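Week 5 notes: Doors, carts and the people on the night shift

Hi all, these are my notes from Wednesday, cleaned up a bit for those of you who were out sick (get well!). Bring questions to Annapurna Sastry's guest session next week. She ran the rollout I keep talking about, and she likes being argued with.

Quick recap. Surkico runs a records and supply building with 62 people on staff, most of them on days. They brought in delivery robots from Luveck to move small orders between the stockroom and the offices. I spent part of July there, mostly following porters around and getting in their way, and I came home with a notebook full of complaints about doors.

Doors! I had gone in ready to talk about scheduling and job loss, and we'll get to both, but every porter I talked to wanted to talk about doors first. The building has 200 of them and hardly any open by themselves. A person carrying a box does the elbow thing on the lever, leans in, catches the door with a hip and keeps talking the whole time. For a robot that's a string of separate problems: find the handle, get something onto it, turn it far enough, move the door, then get through without clipping the edge.
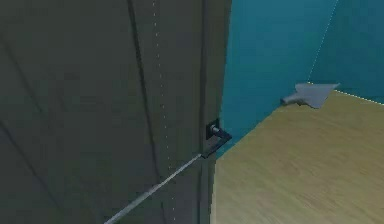

So a lot of the early work happened in simulation, where a failed try costs you a reset and a cup of coffee. Luveck's team ran 700 practice openings before they let anything near the stockroom. What the simulator couldn't tell them was who might be standing on the other side. Is it somebody with a full cart? Somebody who hates being surprised? The porters knew all of that by heart, down to which office to knock at and which one to walk straight into.

This is where I want you to connect back to the Week 3 reading on hidden work. Opening a door was never in the porter job description. Neither was holding it for the person behind you, or noticing that the latch on the second floor had started to stick. When the robots took over the small deliveries, those little jobs stayed behind, and the night shift picked up a few new ones too: clearing boxes out of the robot's path, answering its calls for help, writing down which door it gave up on. Annapurna told me the first version of the plan had zero minutes per shift set aside for any of this. She got it changed, though it took her two months and a fairly loud meeting.

The porters weren't all against it, by the way. Several told me their knees were happier. One missed the walking, and the chatting that came with it, and felt stuck in the stockroom. Please keep both of those in your heads when you write your papers!

For next time:
Read the Lý chapter on shift handovers (skip the appendix).
Watch one door at your own job or on campus for twenty minutes. Write down everything people do besides open it.
Come with one question for Annapurna about how the new tasks got assigned, and who got asked.

The Gollura case moves to Week 6, we ran out of time.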